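Lindstead Node Manager 6
Set-up guide, section 4: Moving a server into a managed power group

Read this section before you touch the power settings on a live machine. The sales sheet says the group feature can be switched on in a few clicks. It can. Whether you should do it that way is another matter, and the steps below assume you would like to keep your workloads running.

Before you start

You need an administrator account on the controller, console access to each server that doesn't depend on the controller, and a recent backup of the controller database. "Recent" means you made it today. The scheduled backup reports success as soon as the job starts, so open the file and check that it has a size other than zero.

Firmware on every server in the group must match. The controller claims to tolerate mixed versions, and the dashboard will show a green mark next to them. We have seen green marks next to servers that ignored every power limit sent to them. Match the firmware.

CAUTION: Do not add a server that runs the controller itself. The software will let you.

4.1 Create the group

1. Log in to the controller and open Power, then Groups.

2. Select New Group. Give it a name without spaces. Spaces are allowed by the form and rejected later by the Flokska agent, with an error message that mentions certificates.

3. Set the group size limit. The most you can enter is 30 servers. For a first group, use six or fewer. The published limit was reached with idle machines, and yours presumably do something.

4. Leave Auto Balance off. You can turn it on in 4.4 if you still want it by then.

5. Select Save and wait for the page to reload by itself. Pressing the browser's refresh button at this point can create the group twice.

4.2 Install the agent

1. Copy the Flokska agent package to the server. Use the copy from your controller's download page. Older packages found on shared drives will install without complaint and then fail to register.

2. Run the installer as root. It asks whether to "optimize system settings." Answer no. Answering yes changes the processor's idle states and sleep timers, and the uninstaller does not put them back.

3. Enter the controller's address and the group name exactly as you typed it in 4.1.

4. Wait for the agent to register. Allow 10 minutes. The progress bar reaches the end long before registration is complete and should be treated as decoration.

5. Check the result from the server's own console with the command flokska status. If the console says "unregistered" and the dashboard says "online," believe the console.
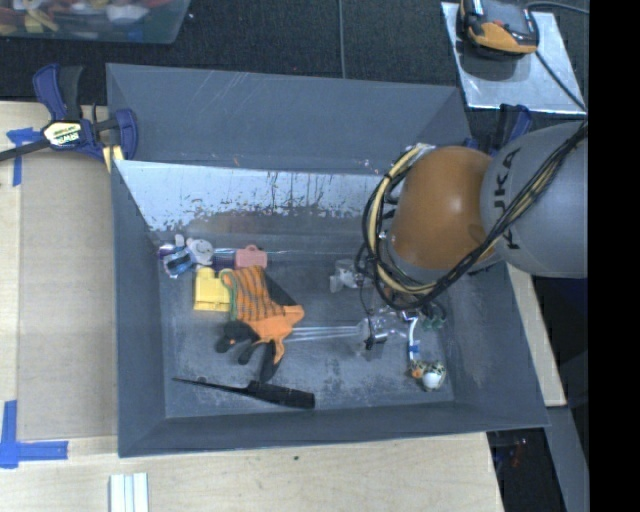 4.3 Set a power limit

1. Measure first. Let the server run its normal load for a full working day and write down the peak draw. The controller offers an estimate under Suggested Limit. It is based on the processor model alone and knows nothing about your drives, fans, or add-in cards.

2. Enter a limit 13 percent above the peak you measured. A tighter limit saves very little and slows the processor under load.

3. Select Apply to One. Apply to Group sits right beside it and does not ask for confirmation.

4. Run your heaviest regular job and compare its finish time with an earlier run. If it is slower, raise the limit and repeat.

NOTE: The Savings figure on the dashboard compares your servers with the highest rating printed on their power supplies. Most servers never draw that much. Do not put this figure in a budget request.

4.4 Auto Balance (optional)

Auto Balance moves unused power allowance from quiet servers to busy ones. It works reasonably well when load changes slowly. With short bursts, the allowance tends to arrive after the burst is over.

1. Open the group and select Auto Balance, then Observe Only.

2. Leave it in this mode for at least one full backup cycle.

3. Open the Erkier log viewer and filter by "would move." Each line is a change the controller would have made.

4. If the lines make sense to you, switch to Active. If they do not, leave the feature off. Nothing else in this guide depends on it.

CAUTION: Switching from Active back to Observe Only leaves the last set of limits in place. To clear them, go back to 4.3 and enter each one by hand.

For removing a server from a group, see section 5.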